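Unstead workshop notebook
September 22, 2021

Casein paint, Trevholm shutters

Picked up where the April notes leave off. The old recipe chalked badly on the south-facing shutters and I want a binder that survives a winter before we commit to the whole set. Today was mixing and brushing out only. No exposure results yet.

Started with the Valtico casein, the fine grade. Soaked it overnight in cold water with the lid on. It had swelled evenly and there was no dry core when I broke it up with the spatula, which was the trouble last time. Smell is fine, a little like wet cardboard. If it smells like cheese, throw it out and start over.

Slaked the lime separately and let it settle. Poured off the clear water and used the putty from the middle of the tub, not the skin and not the bottom. Added it to the casein a spoon at a time. It goes thin and then suddenly thick, and then after a few minutes it loosens again into something like heavy syrup. The April notes say to thin it when it goes thick. Don't. Leave it alone and it comes back by itself.

Batch weight with lime in, before pigment: 452 g. Written on the tub as well. 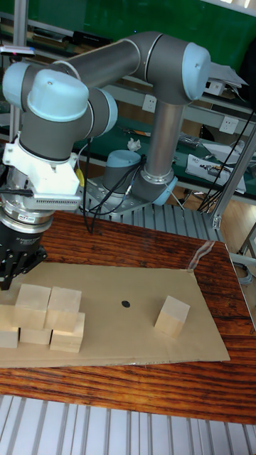

Pigment

Used the Zapata earth green. Wetted it out with water and a few drops of alcohol on the glass slab and mulled it until there was no grit under the blade. Dry pigment straight into the binder gives streaks, see the garden gate.

The color in the tub is much darker than it dries. I keep a strip of scrap by the mixing bench for this and dab it as I go, then put the strip on the radiator. Needed one more spoon of chalk to get near the old shutter color. Still a bit blue compared with the protected patch behind the hinge. I think the original had some raw sienna in it, or else it yellowed. Will try sienna in the next batch, small amount.

Strained through old tights. Some lumps left behind, more than I'd like, mostly casein from the sides of the tub. Scrape the sides earlier.

Panels

Test panels are offcuts from the shutter repair, same stock, planed and then scuffed with medium paper. Wiped down with a damp rag to raise the grain, dried, scuffed again. One set got a thin wash of the binder with no pigment as a sealer. The other set went bare.
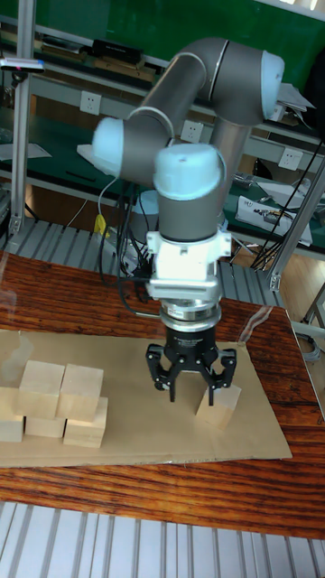 Pale wood block and tabletop.

First coat went on easily over the sealer. On bare wood it dragged and I had to keep reloading the brush. The flat brush leaves fewer ridges than the round one but holds less. Work fast and keep a wet edge, going back over it after a minute lifts the paint and leaves a bald spot. I did this on the second bare panel and left it as it was so we can see how it weathers. Marked with an X on the back.

Stir the tub between panels. The green drops out quickly and the last panel of the first run came out darker than the rest. Disregard it for color, still usable for the rub test.

Two coats on everything. The can says 24 hours between coats, but that's written for indoor plaster. The first coat was dry to the touch well before lunch, with the side door open and the fan on low, so I put the second on in the afternoon. This may be a mistake. If the second coat flakes I'd look there first, before blaming the binder.

Put a third of the panels aside for oil over the top. Raw linseed cut with turpentine, wiped on and wiped off, not until the paint has cured properly. Oil darkens the green a lot and we may not want it on the front faces anyway. Could be worth it on the bottom rails, where the water sits.

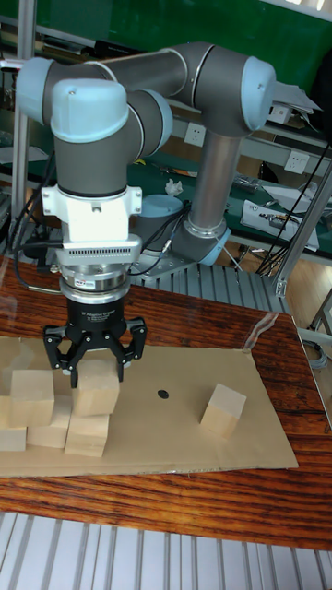

On the question of borax instead of lime: I mixed a small jar for comparison. It's friendlier to work with, no skin on top and it doesn't burn your hands, and it was still usable when the lime batch had started to gel. The film feels softer though. A fingernail marks it. For furniture I'd use it without thinking twice. For shutters facing the weather I still expect the lime version to do better, but both are going on the rack so we'll know by spring.

Gloves and goggles for anything with lime in it. The eyewash bottle by the sink is out of date, new one ordered.

Leftover lime batch went down to a skin by the end of the day and is no good. Casein paint doesn't keep. Mix what you need. The borax jar is in the fridge with a label — please leave it there, I want to see how many days it lasts.

Cleaned brushes in cold water, then soap. Hot water sets the casein in the heel and ruins the brush.
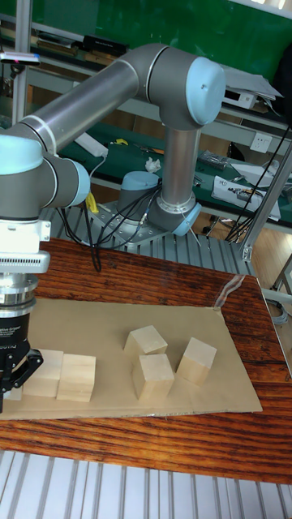
To do

Rub test with a damp cloth once cured, same pressure on each, lime panels first.

Cut the rack slats so the panels sit at the same angle as the shutters hang.

Order more fine casein from Valtico. The coarse bag on the bottom shelf is for filler only, somebody had it open next to the scale.

Sienna trial, small batch. Compare against the hinge patch in daylight, the shop lights make everything look greener.

Ask Trevholm whether they want the inside faces done the same color. The old paint inside looks gray to me and might never have been green.

Check the X panel first when the rack comes in.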